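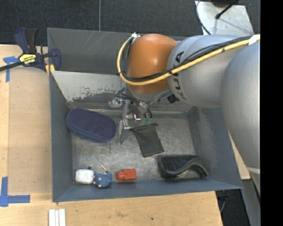
Same problem at our end, every third label comes out blank and the one after it starts halfway down. Restarted twice, no change. Please don't tell us to restart it again.

Support > Label printing > Gretik desktop > Ticket 176

We use cookies to keep you signed in and remember your language. Accept / Settings

Status: closed
Opened: November 1, 2021
Site: Weswood, shipping desk
Software: Wustgate 3

First report
Gretik printer skipping labels. Fine on Friday's roll, bad on the new one. Shipping labels only, the small shelf labels print OK from the same PC. Red light blinks, then goes green by itself.

08:10
Cleaned the print head with the alcohol pen. Cleaned the roller too, lots of glue on it. Blank labels still there.

08:25
Swapped the USB cable. No difference. Put old one back.

08:40
Printed the self-test page with the PC unplugged (hold feed button, power on). Self test is clean. So the printer can print, it just loses its place when the job comes from Wustgate. Or it's the gap sensor. Leaning software but not ruling out.

09:05
Ran gap calibration. It fed 3 labels and stopped like it should. Next ten jobs perfect, then skipping again. Annoying.

09:30
Checked the roll. Box says Mahasneh, same part number as always, but the gap between lables is a hair wider than on the old core. Ordered in August per the sticker. Measured with a ruler, not great, but you can see it side by side.

09:50
Opened the template in Wustgate. Label height is typed in by hand, and "use printer settings" is unticked. So every calibration gets overwritten as soon as somebody sends a big batch. That explains the ten good ones, singles go through the other template.

10:05
Ticked "use printer settings", saved, recalibrated. Sent 26 shipping labels in one batch. All good. Sent 28 more, all good.

10:20
Copied the fixed template to the second PC. Old one renamed with OLD in front, do not use it, do not delete it yet either, returns desk still has a shortcut to it.

To do: ask Mahasneh if the gap changed on purpose. Fix the returns shortcut. Closing for now, reopen if it comes back.

Comments

packdesk2: the tick box did it, thanks. Where is it on the older version? I only see Height and Width

shipping_wes: packdesk2, under File then Page, bottom left. You have to scroll

nightlabels: ours came back after changing to the wide roll. Calibrate agian after each roll change and it's fine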